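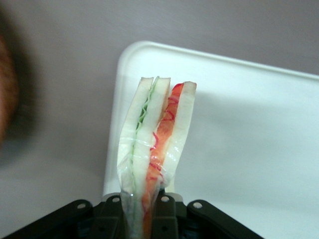 先说结论：姓氏的事，办下来了。孩子的出生登记上，终于是两个姓，中间没有连字符，顺序也是我们自己挑的。

写这篇是因为上次我在博客里提了一嘴“在跟市政厅扯姓氏的事”，后台收到好多留言，有问材料的，有问要不要请律师的，还有一位读者上来就问我是不是跟老公吵架了（没有，谢谢关心，他比我还气）。一条条回太累，干脆写一篇长的，想到哪儿写到哪儿，你们凑合看。

背景给新来的朋友补一下。我跟Lieven在特罗斯托（Trostow）住了好几年，他姓Groen，我姓沈。我们结婚的时候谁也没改姓，这边本来也不强制，窗口的人问了一句“保持原样？”，我俩说保持原样，就过去了。当时我还挺感慨，觉得真省事。后来才知道，省下来的事都攒在后头等着呢。

怀孕七个月的时候，我们去领出生登记的预填表。表上有一栏叫“子女姓氏”，下面三个方框：父姓，母姓，双姓。看着很清楚对吧？我俩在家早就商量好了要双姓，沈在前，Groen在后。理由特别朴素，“沈Groen”念起来顺，反过来念像打喷嚏。Lieven的原话，不是我说的。

结果表交上去，没几天收到一封信，说我们的选择“与登记系统中母亲姓氏的记录形式不符”，请补充说明。我把这封信看了好几遍，没看懂。我的姓有什么形式？不就一个字吗。

打电话去问。第一次转了三个部门，最后掉线了。第二次接通一个年轻人，态度很好，他帮我查了半天，说我在系统里的姓是“Shen”，但我结婚时交的那份公证译本里，翻译把我的全名一整串都放在姓那一栏了，名那一栏是空的，打了个横杠。也就是说，在婚姻登记处那边，我是一个没有名字、只有一个超长的姓的人。

我当时站在超市的冷柜前面接的这个电话，手里还拿着一盒酸奶，愣了好一会儿。我问他，那我这几年收到的税单怎么都是对的？他说税务用的是居住登记，居住登记用的是护照，护照没问题。婚姻登记用的是译本。两边没有互相核对过，“一般情况下也不需要核对”。

一般情况下。好的。

那我们要双姓的话，按婚姻登记的记录，孩子就得姓我的全名再加Groen。我婆婆听说以后笑得不行，说那孩子上学写名字得写到下课。我妈在视频里倒是很严肃，问能不能趁机让孩子跟我姓算了。我说妈你先别添乱。

然后就开始了漫长的更正。窗口给了两条路。一条是行政更正，适用于“明显的书写错误”，不收什么钱，也快。另一条是去法院申请，适用于其他所有情况。我觉得我这个怎么看都是明显的书写错误啊，谁会没有名字？可是登记处的人说，错误不是他们书写的，他们是照着译本一字不差抄的，所以从他们的角度，记录没有错。错的是译本。译本又是宣誓翻译盖了章的，翻译得承认错了，重新出一份，然后登记处再“考虑”适用哪条路。

翻译呢，找不到了。那家翻译社叫吉穆拉（Gimura），当年在火车站后面有个小门面，现在那里是一家修手机的。网站还在，留言表格填了就转圈圈，转到天荒地老。我前前后后填了三次。

说到这里我得夸一个人。Ilse Verschueren，本地一个法律咨询点的顾问，每周有半天免费接待。我挺着肚子去排队，本来没抱什么希望，想着顶多给我一张传单。她把我那一摞纸摊开，按日期排了一遍，然后问我：“你们结婚的时候，有没有拿到家庭手册？”有啊，在抽屉里。她说你回去翻，看手册上怎么写的。

我回家一翻，家庭手册上清清楚楚，姓沈，名字也在名字该在的地方。同一天，同一个登记处，同一个官员签的字，手册是对的，登记簿是错的。估计是那位官员手写的时候凭常识写对了，录入系统的时候另有其人，照着译本抄了。我也只能猜。

Ilse说这就好办多了，登记处自己出的两份文件互相打架，他们就不能再说自己这边没有错。她帮我起草了一封信，不长，一页半，语气很客气，最后一段引了条款。我学到的一点是，写给这种机构的信千万别写心路历程。我自己原来写的那版有四页，从我们怎么认识的开始写，Ilse看完沉默了一会儿，说写得很动人，然后一段都没用。

信是八月寄的，挂号。后来就是等。

等的这段时间孩子生了。对，孩子不等人。出生以后规定期限内必须登记，不登记要罚的，Lieven抱着一个文件夹去了医院楼下的登记点。那边的工作人员说姓氏争议没解决之前，可以先按父姓登，以后再改。Lieven当时就不干了。他平常是那种餐厅上错菜都会默默吃掉的人，那天他跟人家说，“以后再改”是什么意思，改一次多少钱，多长时间，写给我看。人家写不出来。最后登记成了“姓氏待定”，我到现在都觉得这四个字挺酷的，哪天真想印在T恤上。

不过“待定”的麻烦也不少。医疗保险那边的系统不接受空的姓氏栏，保险公司奥弗加德（Overgaard）给我们发的卡，上面孩子的姓写的是“X”。对，一个字母。去儿科，护士在走廊里喊“X小朋友”，整个候诊室都抬头。育儿津贴也卡住了，说要等正式出生证明。我们不是等着这笔钱吃饭的人家，可我在候诊室里碰见过别的妈妈，也是文件上差一个字母、一个重音符号，津贴停了好几个月，那就真是要命的事了。她那个情况比我的还冤，名字里一个带点的字母，系统打不出来，就给省了，省了以后跟护照对不上。

我之前对“性别平等”“家庭法改革”这类新闻，说实话是划过去的。总觉得法律条文改了就是改了，父姓母姓随便选，多进步啊。自己走一遍才发现，法条允许的事，表格不一定允许，表格允许的事，系统不一定允许。而且每次卡住，默认的出路都是“那就先用父亲的吧”。没有一个人是恶意的，大家都挺和气，可我前后听了不知道多少遍这句话，听到后来真的会烦。凭什么有问题的时候，先挪走的是我那一半呢？

Lieven说如果反过来，是他的名字录错了，他打赌会有人当天就给改了。我说你别赌，你上次赌球欠我的饭还没请。

再说钱，因为好多人问。更正本身，走行政那条路，几乎没花钱。花钱的是周边：重新找宣誓翻译把出生公证、身份文件重翻一遍，大概四百欧；国内那边补开公证，加认证加快递，又是一笔，都是我妈跑的，她不肯告诉我总数，说就当给外孙的见面礼。要是走法院的话，我们问过一家事务所，叫Zirkirow，开口就是2000欧起，还不含万一要开庭的费用。另一家报900欧，但是要先付，而且说得含含糊糊。两家都没用上，感谢Ilse，感谢那本在抽屉里跟外卖单放在一起的家庭手册。

我知道不是谁都有这个运气。如果手册也抄错了，我们现在多半还在排法院的期。所以给正在准备登记结婚的跨国朋友几句实在话，算不上攻略：

宣誓翻译的稿子拿到手，先别急着走，当场看姓和名那两栏。中文名尤其容易出事，翻译不一定知道哪个是姓，你得自己圈出来告诉他。

婚姻登记完，除了手册，再要一份登记簿的摘录，核对一遍。摘录不贵，有的地方网上就能要。我当时觉得手册有了就行了，完全没想过它和登记簿可以不一样。

如果要给孩子双姓，怀孕的时候就去问，别等到生。顺序也要提前写清楚，两个人都签字。我们那张表有个地方是Lieven签了我没签，也差点被退回来，好在窗口的大姐多看了一眼。

所有的信都留底，信封也留，邮戳有用。我的那个文件夹现在比孩子的衣服还厚。

还有，免费的法律咨询点真的可以去，别觉得那是给“真正困难的人”准备的，自己这点小事不好意思占位子。我就是这么想的，所以拖了快一个月才去，后来Ilse说早点来的话，其实能赶在孩子出生以前办完。我听了当场想捶自己。

上个星期收到的决定信，薄薄一张纸。信里没有道歉，就说“经审查，同意更正如下”，下面一行旧的，一行新的。我一个字一个字看了好几遍，又让Lieven念给我听，他念得很慢，跟念圣旨一样。出生证明是随后去取的，2024年4月20日，窗口没什么人，前后也就几分钟，快得我都有点失落。我还特地换了件像样的衣服呢！

办完去吃了顿饭，孩子全程睡觉，一点面子不给。Lieven把他那顿赌输的也一起请了，算是两清。我俩坐在那儿讨论孩子的中文名和这边的名字以后要不要写在一起，讨论了五分钟，都觉得头皮发麻，决定先不想。

现在剩下的尾巴：保险卡要换，那个“X”我打算留着做纪念，不知道他们收不收回旧卡，我准备假装忘了。津贴说是会补发，从出生那个月算起，我等着看。国内这边的旅行证件还没办，听说领事馆那边填中文姓名又是另一套规矩，双姓在中文里到底怎么写，“沈格伦”？“沈赫伦”？Groen在荷兰语里是绿色的意思，我爸昨天在群里提议干脆叫沈绿，被全家否决了，他还有点不高兴。

有办过的朋友吗，留言跟我说说，尤其是孩子中文名跟出生证明上的姓怎么对应的，要不要另外做个声明，声明在哪儿做。先谢谢啦。

另外有位读者问Ilse那个咨询点的地址，我问过她，她说地址可以给，但是请大家先打电话预约，别直接去，她们地方小，冬天外面排队的人站都没处站。需要的私信我。

孩子醒了，先写到这儿。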